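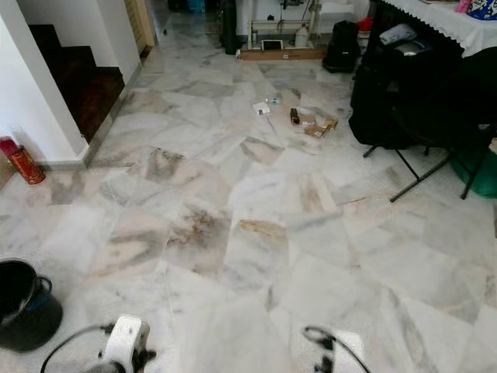
Marble floor by the stairs, with cardboard and small items on it.

Hi all,

Yes to everything in the quoted note, and I'd love to get the spring order settled this week! My vote is to budget the Tlapale floor job by the task, so we stop arguing over one big equipment number.

> Feb 1, 2026
> Can each site send a wish list before we ask Govine for a quote? Please say what the arms will be handling and what wears out. We have 1000 for small parts, and nothing more until November.

1. Pickup. Card, a small bottle, torn cardboard, a narrow box: flat things on polished stone are the hard part. I'd put 14 pairs of softer fingertips on the list - we can share spares with Numodach.

2. Two-handed floor tool. I'm really excited about this one! Each gripper takes a slim wooden handle and the two meet at the tool in a V. Let's order 30 spare handles and a better grip sleeve to try.

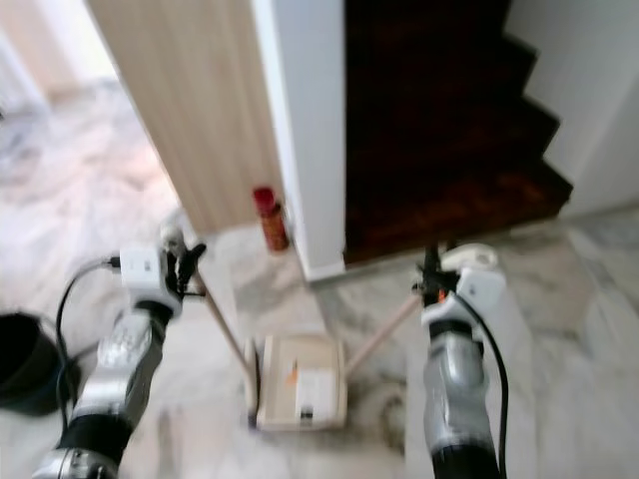 3. Cables. They loop out beside both grippers, so I'd like clips and sleeving in the same order. Usavard quoted us 60 for the lot last time, and I'd happily pay that again.

Could the other sites add their lines by replying here? I'll merge them into one sheet and send it on to Govine.

Contact the list owner | Back to top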